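仕分け台の横で　グルトポート検品室の4月

部品の小袋詰めを請け負うグルトポートの検品室に、アームが入った。導入したのはジレル、動作の調整はウンニタンという会社が受け持っている。社内の掲示には「単純作業からの解放」とあった。解放された人がどこへ行くのかは、掲示のどこにも書いていない。

私はここで14年、袋詰めと検品をしてきた。会社の広報に頼まれて写真のページを作ることになったが、宣伝文を書くつもりはないと最初に断ってある。添えた文は私の見たままと、私の考えである。

1　練習台

本番の部品をいきなり触らせるわけにはいかないので、調整は色つきのブロックで行う。赤、青、緑、黄が同じ色どうし二つずつ寄せてあり、黒い棒の先は赤の組のすぐ左にある。棒には指がない。つまむ動作はなく、押して寄せるだけの作業になる。
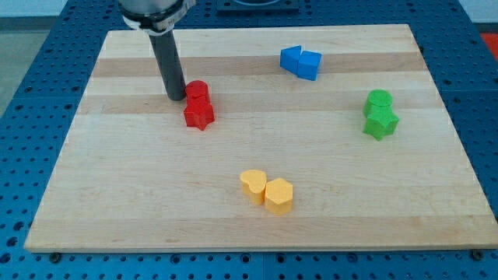 2　並べる人の仕事

ブロックを板に散らすのは人間である。この役は今、アブンディオ・バレラが受け持っている。以前は袋詰めの列で、手の速さでは誰もかなわなかった人だ。今は並べ、見守り、記録票に丸かバツをつけ、また並べる。目標は1000回で、4月の半ばに500回を越えた。

「楽になったでしょうとよく言われる」と本人は言う。「腰は楽だよ。ただ、待つのが仕事になると時計ばかり見る」

ジレルの資料では、この時間は「監督業務」に分類されている。手当はついていない。監督と呼ぶなら手当をつけるべきだと私は思うし、班の打ち合わせでもそう言った。返事は「検討する」だった。

3　数字の読み方

月例の報告では成功率だけが大きく出る。成功とは、指示した色の組に棒が届き、指示した側へ寄せられたことを指す。板の上の話であって、袋詰めの話ではない。うちの部品は油がついていて滑るし、形もブロックほど素直ではない。星や円柱が動かせたからといって、ばねやワッシャーが扱える証拠にはならないだろう。

やり直しの手間も表に出てこない。ブロックが思わぬところへ行けば、バレラが手で戻す。その時間は「準備」の欄に入り、機械の成績には響かない。記録票の欄を一つ増やしてくれと頼んだが、書式はウンニタンのものなので変えられないそうだ。

4　班長の見方

公平のために反対の意見も載せておく。班長のメルキアデス・コントレラスは導入に賛成している。夜の8時を過ぎると検品の見落としが増えるのは昔からで、人の目と手だけに頼るのは酷だというのが彼の言い分だ。見落としが増えるのは私も認める。だが、それなら遅番の人数を戻すという手もある。費用を比べた表を見せてほしいと頼んで、まだ受け取っていない。

人は減らさない、とも彼は言った。同じことを、ススリコという計量機が入ったときにも聞いた。確かに誰も辞めさせられなかった。辞めた人の後が補充されなかっただけだ。

5　これから

練習台の回数がそろえば、次は実物の部品に移る予定になっている。時期は知らされていない。移ったら写真を足す。そのときは記録票の「準備」の欄も一緒に載せたいと広報に伝えてある。

休憩室の掲示板に意見用の紙を貼った。名前は書かなくてよい。賛成の人も書いてください。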